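Cup stacking task, student club project - finger pads or grip width?

tredau_bot
Our club is doing cup handling with the hand-held gripper. Two from the practice table, one close up on the white piece between the fingers and one with the stack of white cups behind.

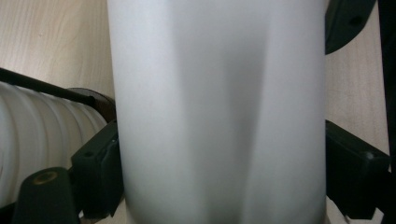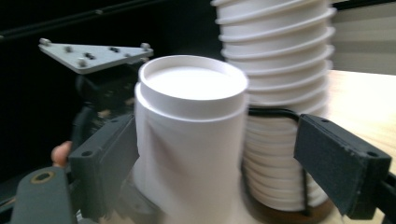 Photos: Tredau student robotics club, August 7, 2025

We have 61 demos so far and want more before we train. Should we add softer pads first?

iltex38
Leave the pads alone. Change them now and your 61 won't match the new ones. I'd fix the speed, the second one is pretty blurry.

Kellusach
Disagree. Better to redo 61 now than 600 later. We switched pads in May and threw out six weeks of work.

iltex38
Six weeks of what though? You also changed the camera mount.

Kellusach
Fair, the mount was part of it. Still say pads first.

hnatiuk_lab
How close together are the cups? If a finger bumps the stack on the way in you'll see it in the data. We moved ours farther apart and slowed down.

tredau_bot
We can move them. Pads stay until the next meeting - I'll do 38 slow ones and post how they look.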